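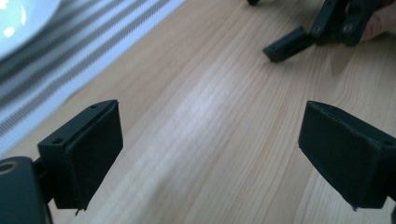
Monthly check, Wummont House, ground and first floor
Month: September
Started 9.35 on Tuesday, finished before lunch.

1. Fire doors
Pass, with one comment. The door to the Ritchie wing closes but does not latch unless pushed. Closer needs adjusting. Same comment as last month.

2. Escape routes
Pass. The back stair was clear. Two boxes of leaflets were on the first-floor landing and were moved during the check.

3. Extinguishers
Pass. All in date. The one by the boiler cupboard, tag 383, has a loose bracket screw. Tightened by hand – it wants a proper plug in the wall.

4. Emergency lighting
Fail. Fitting 19 went out before the end of the test. New battery to be ordered from Jinari. Retest when fitted.

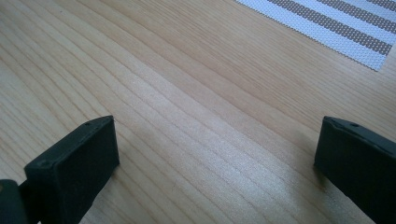 5. Hot water
Pass. Kitchen tap ran hot within a minute. The mixer in the accessible toilet is stiff and should be looked at before it gets worse.

6. Floors and carpets
Pass, with comments. The joining strip outside room 35 has lifted at one end and has been taped down. Tape is not a repair. Please do not mark this as closed until the strip has been replaced.

7. Furniture
Pass. No wobbling legs, no splinters. Stacking chairs to be kept no more than six high.

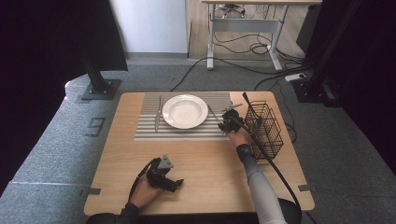 8. Electrical leads
Pass. One extension lead withdrawn because the outer sheath was split near the plug. Labelled and put in the locked cupboard, job number 513.

9. First aid box
Fail. No medium dressings and the eyewash is out of date. Jiltier can deliver both with the next order.

10. Windows
Not fully checked. First-floor restrictors all hold. Ground floor left for next time, as the key was not on the hook.

Carried forward: items 1, 4, 6, 9 and 10.
Copy to the office folder and to the board by the back door.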